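How Cloth Gets Its Patterns

Some patterns are part of the cloth. Others are added later, on top.

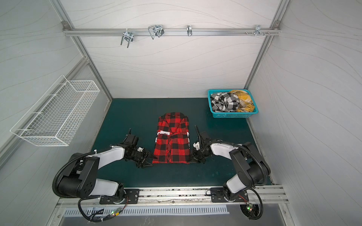 What is the difference between a woven pattern and a printed one?

A woven pattern is made by the threads themselves. A printed pattern is put on with ink or dye after the cloth is finished.

Weaving needs 2 sets of threads. The warp threads are stretched tight on a loom. The weft thread goes across them, over and under, from one side to the other.

If the warp and the weft are both one color, the cloth is plain. To weave checks, the weaver sets up the warp in stripes and then weaves stripes of weft across it. Say the colors are red and black. Where red crosses red, you get a red square. Where black crosses black, you get a black square. Where red crosses black, the threads mix and the square looks dark red.

Printing is quicker. A roller or a screen presses the color onto one side, so the back of the cloth often looks paler than the front.

Try it with paper. Cut 6 strips of one color and 6 of another. Lay one set side by side and tape down the top ends. Weave the other set through, over one and under the next. Push each strip up close to the last one and tape the loose ends.

Words to know
Loom: a frame or machine for weaving
Warp: the long threads
Weft: the thread that goes across

Written by Elvia Alvarado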